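Subject: Re: Pustance bracelets, clasp and pricing

On 9 October 2021 the Uvura workshop wrote:

> We have had two of the Pustance chain bracelets back since September,
> both with the same fault. The tongue of the box clasp loses its spring
> and the bracelet drops off the wrist. Neither was lost, luckily.
> Has anyone else stocked them, and did you replace the clasp or send
> the whole piece back? We are also wondering what people charge for
> the work. The customer paid 700 and expects it to be free.

We stocked Pustance for a couple of years and had the same thing. The clasp body is fine. The tongue is the weak part, as it is folded from sheet that was annealed when they soldered the thumb piece on and never hardened again afterwards. You can open it up with a blade and it will click for a week or two, then it goes soft again.

What we do now is make a new tongue from hard-rolled 9 carat strip and rivet the thumb piece on cold. It takes me under an hour if the bracelet is a plain one. I fit a figure-eight safety catch on the side at the same time, and I would not let one of these go out without it. If you prefer to buy the clasp in, the Nitex one in the middle size fits the end links, but you will need to open the last link slightly and the colour is a shade yellower than the chain. Most customers don't notice. One of ours did.

As to returning them, we tried it once. It was away for nearly two months and came back with the same sort of tongue in it, so I wouldn't bother unless you need the paperwork for a refund.

On price, I charge 50 for the tongue and the safety catch together on anything we didn't sell. If we sold it and it is under a year old I do it for nothing and take it up with the supplier later. For a piece that cost 700 I think the customer has a fair case, whatever the guarantee card says. Anything insured for more than 1,000 gets photographed and weighed in front of the owner before it goes to the bench.

Debnath used to supply a very similar chain with a much better clasp. I don't know if they still do it in yellow. If anyone has a current list I would be glad of a copy.

The bench drawings are in the workshop folder.
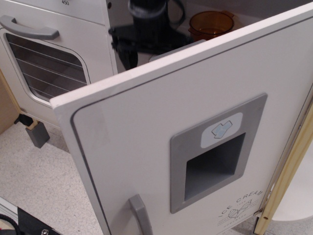

Play kitchen, fridge door open

The drawing for the tongue is in that folder too. Dimensions are in millimetres and the thickness is before filing, so leave a little on. If your clasp body is the older square type, make the tongue slightly narrower and try it in dry before you rivet anything.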